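Rornau ring care: frequently asked questions

How do I find my ring size?
Measure the inside width of a ring that already fits, in millimetres, and compare it with our size chart. If you fall between two sizes, order the larger.

Can a coloured stone be reset?
Yes, in most cases. Opal and emerald are checked at the bench first.
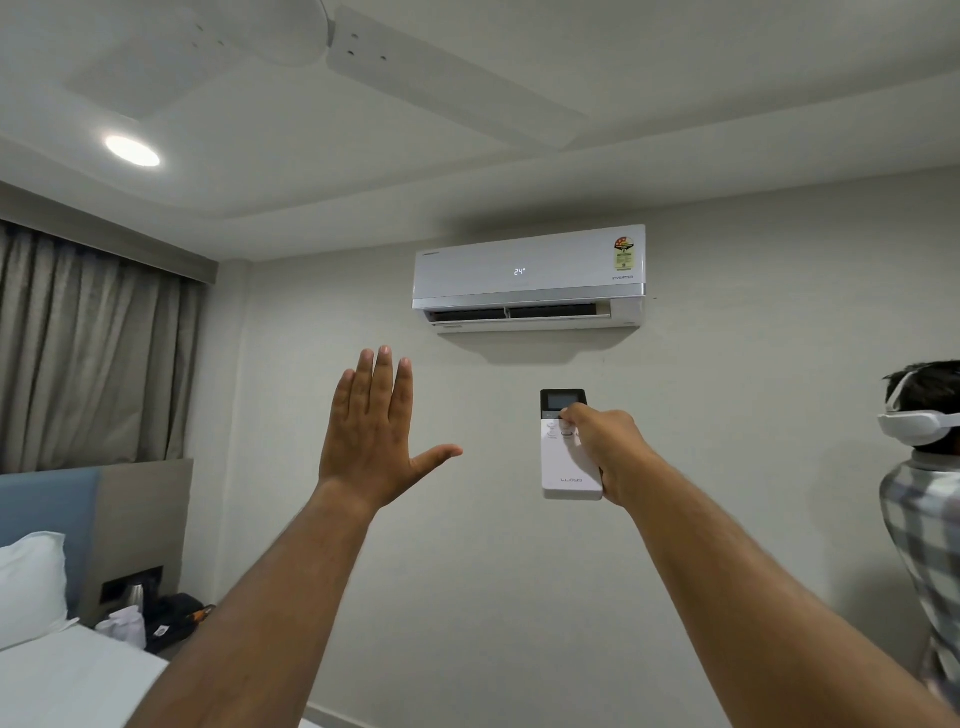 Air conditioner display at 24°.

Is engraving included?
Up to 2 words are free on plain bands. Dorkitz bands cannot be engraved.

How long does resizing take?
Rings received by 26 January 2021 are returned in February.

Who values my ring for insurance?
Anca Lungu issues a written valuation for any ring priced above £1000.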